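November, late evening
Posted by Eamon Brophy
14 comments · 3 shares

The book is back from the printer and I have done nothing useful since the parcel came! I cut the tape with a bread knife, sat down on the stairs with the top copy, and read the whole thing through twice with my coat still on. My own drawings, my own hedges and gateposts and that terrible bent poplar by the reservoir, all stitched and bound and smelling of ink. I kept running my thumb down the spine. I know I made it, I know I chose the cloth and argued over the cloth, and it still felt like being handed a present.

So, for my own record, before I forget how it went. I started the Hondurstead drawings with no thought of a book at all. I'd been going out along the lane with a small pad and a tin of crayons, usually first thing, and drawing whatever I was standing in front of. Ditches, mostly. I love a ditch. There's always a bit of sky lying in the bottom of one, and you get to use blue in a place where you weren't expecting it. By the end of the first winter I had three pads full and by the end of the second I'd lost track, and when I finally laid them all out in order along the landing they ran together like a strip of film. You could watch the hawthorn go from wire to smoke to green. I remember standing at the far end of the landing in my socks and thinking, well, that's a book, isn't it.

Choosing was the hard part. I'd pull one out for being weak and then the two on either side of it would go dead as well, so back it went. There's a drawing of a puddle, page 31, which on its own is next to nothing (a brown oval, a few strokes for the rain), but take it away and the flood on the next page has no build-up. I must have shuffled them for the whole of the spring. In the end I let the weather decide and kept whole runs of days together, good and bad, and I'm so glad I did. The bad ones are where you catch your breath.

Then the printing. I'd sent test sheets to two places. Vekano did a lovely crisp job but everything came back a shade too clean, as if someone had hoovered the lane. Lumenta got the crayon. I can't put it better than that. You can see the wax sitting on top of the tooth of the paper, and where I pressed too hard and it went shiny, it looks shiny on the page too, though of course it's perfectly flat to the touch. I tilted it under the lamp for ages to be sure. They proofed the greens four times for me and never once sighed down the phone.

The run is 700 copies. I'd been quoted for 4,000 as well, which brought the price of each one down to almost nothing, and for one mad weekend I considered it. Where would I have slept? As it is the boxes go halfway up the hall and I have to turn sideways to reach the kettle. I'm selling them at 15 pounds, and a few have gone already to people who left their names at the open studio in the summer. I wrote a line in the front of each of those this afternoon until my handwriting gave out.

I looked at page 12 for a long while after tea. It's the one I did in fog, with hardly anything in it, a grey post and a paler grey behind. When I drew it I thought I'd wasted the sheet. Printed, with a wide margin round it, it has gone wonderfully quiet. I don't think I could do it again if I tried, and I'm itching to try! That's the trouble with seeing your work done up properly. It makes you want to be back out there with cold hands. 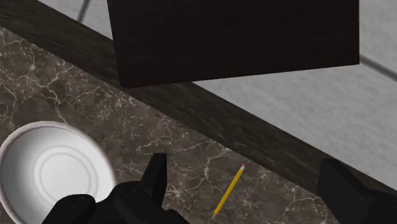 The darks are what I want to get right in the next lot, the Stastness drawings, which are nearly all barns and old timber. I've been frightened of dark wood for years. I used to go straight in with black and then wonder why a door looked like a hole. Now I'm looking and looking, and there's so much going on in there. Take a big dark brown board with the grain running up and down it: some of it is chocolate, some very nearly black, and then there are these faint paler streaks going down the face that do all the work. Leave those out and the whole thing falls flat. And a weathered ledge is different again, charcoal and brown and a sort of worn grey, all pulled out lengthways. I did a page of just that tonight, strokes going down for one and along for the other, no outlines at all, and it held together. I was so pleased I did a second page and ruined it.

Must order more of the dark umber, I'm down to a stub I can hardly hold. And a better sharpener. The old one eats them.

The other thing to write down is the title, as I nearly changed it at the very last minute and I want to remember why I didn't. I had it down as "Lane, Going and Coming" from the start, then got cold feet and wanted something grander. I made a list. Every one of them sounded like a hotel. So it stayed as it was, small letters, low down on the cloth, and when I saw it this morning on the top copy I laughed out loud on the stairs. It looks exactly like the walk feels.

Up early tomorrow to post the first batch, then out to the reservoir if the rain holds off. I want the poplar again, from the other side this time, with the light coming through the bend in it. I've put the new pad by the door with my boots.

Share this · 3
14 comments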